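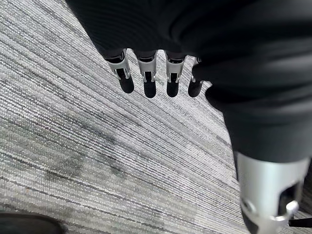 Natmont Wheels - buying, selling and servicing old road bikes
Frequently asked questions
Updated November 1, 2020

Do you build wheels for old hubs?
Yes. Most of what we do. Bring the hubs in or post them. Clean them first if you can, we charge for degreasing.

What spacing do you work with?
Whatever the frame has. Measure between the inside faces of the rear dropouts, not the outside. If you're not sure, tell us how many cogs you run and we'll work it out. Steel frames can be cold set, aluminium can't, please stop asking.

My rims are tubular. Can you convert me to clinchers?
New rims, same hubs, yes. Check your brake reach before ordering. Going from 27 inch to 700C means the pads have to drop 4 mm and some old calipers won't get there.

How long does a build take?
2 weeks if we have the rims. Longer in June when we shut the workshop for stocktake. Odd spoke lengths get cut to order so add a few days for that.

How much?
$65 labour per wheel. Spokes, nipples and rim are extra. Truing a wheel we built is free for the first year, bring the reciept.

Can you re-use my old spokes?
No. Old nipples neither.

Do you have Zurnia rims in stock?
Sometimes. The 36 hole ones go fast, the 32s are usually on the shelf. Polished silver only, the grey anodised ones are finished and the importer says no more coming.

What about Gastov hubs?
We service them. Cones are hard to find, so if yours are pitted we may need to take some from a donor hub. Axles and bearings no problem. Loose balls get replaced every time, whether they look ok or not.

Can you identify my hubs from a photo?
Usually. Send the drive side, the barrel and the lock nuts, in daylight. Lock nuts often have a date on them which is more use than the logo. Blurry photos get a blurry answer.

Will you lace them radially?
Front only, and not on vintage hubs. The flanges crack. We've seen it enough times.

My freewheel is stuck on. Help?
Don't hit it with a chisel. Bring the whole wheel, tyre on. We have most of the removers including the old two notch type. If we have to destroy the freewheel we'll ring first.

Can I drop off at the Yoon Street shop?
Yes, counter is open till 4. The build stand is at the Natmont workshop so it goes over on the next van run. Put your name and phone number on the wheel AND the skewer. Skewers go missing. Better still, keep it at home.

Do you ship?
Anywhere in the country. Wheels go in a double wall box, hub ends capped. Overseas by quote only and postage is slow right now.

Do you buy old wheelsets?
If the hubs are decent. Rims with worn brake tracks are worth nothing to us. Small flange or large flange both fine. We pay cash or give a bit more as store credit.

What pressure should I run?
Depends on tyre and your weight. Read the sidewall, stay under the max, and go lower again on old hookless rims. Some of those blow off well before the number on the tire.

Is there a waiting list?
16 builds at a time, then we close the book. If the order form is greyed out, thats why. Check back, spots open up as wheels get picked up.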